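Prevville Neighbours Help > Kitchen and Home

Cloudy film inside my flask since we moved, is it the water? 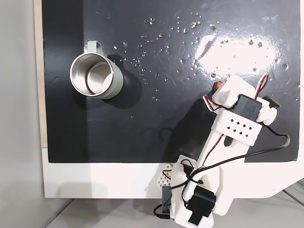
Posted by Hiyori Tsuji, 2018-12-22

We moved to Prevville in May and I do love it, but the water is so much harder than it was in Brimley. My kettle furs up in no time and my old flask has a chalky film at the bottom that washing-up liquid won't touch. Is it safe to drink from, and what shifts it?

Sarmīte Stankevičius

Oh, welcome to the hard water club! It's only limescale, so please don't worry, I've been drinking it for over 5 years (and my mother far longer, bless her). I pour in 75 ml of white vinegar, top up with hot water, leave the lid off and go and do something nice for an hour. Then a bottle brush and a couple of good rinses, or your tea will taste of chip shop. Citric acid does the same job and smells of nothing at all. The kettle gets the same treatment here every three weeks or so.

Darius Sepp

get a filter jug

Gunārs Paulauskas

Agree with Sarmīte, only don't use bleach on stainless steel, it can pit it. I spoiled a lovely teapot that way.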